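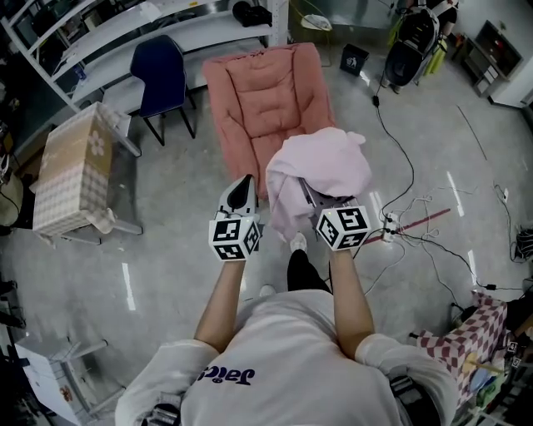 How does a workplace decide which robot to buy?

Buying a robot is a bit like buying a bike. You think about what you need it for, how much money you have, and what else you will have to pay for later. A robot costs a lot more than a bike, so the people who buy one spend a long time planning.

Let's follow one plan from start to finish. Firwood is a company that cleans and tidies waiting rooms, guest rooms and lounges in the town of Trirncombe. The company wants a robot that can pick up cloths, fold them and put them away. Osaze Lawal is in charge of the plan.

Step one: What is the job?

Osaze starts by writing down the job in one sentence. "Pick up a cloth from a chair, fold it, and put it on a shelf." A short sentence helps, because every seller will be asked the same thing.

Picking up a cloth sounds easy. For a robot it is hard. A box keeps its shape when you lift it. A cloth bends, wrinkles and slides, and it looks different every time. A robot that is good with boxes may be no use at all with cloths.

Step two: How will the robot learn?

Robots do not know how to pick up a cloth when they come out of the crate. One way to teach them is to have a person do the job while holding a gripper in each hand. A gripper is a tool that opens and closes like a finger and thumb. The person squeezes it onto a cloth, lifts it, and does it again.

The grippers can have cubes on them with black-and-white square patterns. The patterns are called markers. A camera can find a marker easily, and a computer uses it to work out where the gripper is and which way it is turned. Later the robot's computer studies all those movements.

One try is not enough. Osaze's plan asks for 1000 tries, with different cloths and different chairs. The person doing the tries has to be paid, and this goes into the plan too.

Step three: What does it all cost?

A list of money you expect to spend is called a budget. Many people think a robot budget has one thing in it, the robot. Osaze's list is longer:

The robot
Two hand-held grippers for teaching
Spare gripper fingers
Cameras and straps
Power strips and cables
Furniture to practice with
Pay for the people who teach
Repairs

Furniture may look strange on that list. But the robot will work around chairs, tables and shelves, so it should learn around them too. A padded chair is different from a hard one. A tablecloth with a pattern can be confusing to a camera. Osaze is buying used chairs and tables to save money.

Cables are cheap, but they need a plan. They lie on the floor, and a person who is watching their hands is not watching their feet. The budget has money for covers that keep cables flat.

Step four: Rent or buy?

You do not have to buy everything. Firwood can rent the teaching grippers from a company called Bielecka and give them back when the tries are done. The teaching will take 30 days. After that the grippers would sit in a closet, so renting makes sense.

The robot is another matter. Firwood wants to use it for years, and paying rent for years can cost more than buying. Osaze worked out both prices before choosing — anyone making a budget should do the same. Firwood will buy the robot.

Step five: Ask more than one seller

Osaze wrote to 3 sellers. One of them, Wornau, had the lowest price for the robot, but spare parts were extra. Suleiman Isah checks the numbers at Firwood. He added the spare parts to the Wornau price, and then it was not the lowest anymore. He put it second.

Step six: Save some for surprises

Things break, and some parts arrive late. Good planners keep part of the money and do not spend it on anything until they have to. This is called a reserve. If nothing goes wrong, the money is still there at the end.

Try it yourself

Pick a job at home you would like a robot to do, such as putting socks in a drawer. Write the job in one sentence. Then make a list of everything you would need to buy, rent or borrow. Do not forget the things the robot would practice with.

Words to know

Budget: a plan for how money will be spent
Gripper: a tool that opens and closes to hold things
Marker: a pattern that a camera can find easily
Rent: to pay to use something for a while
Reserve: money kept for surprises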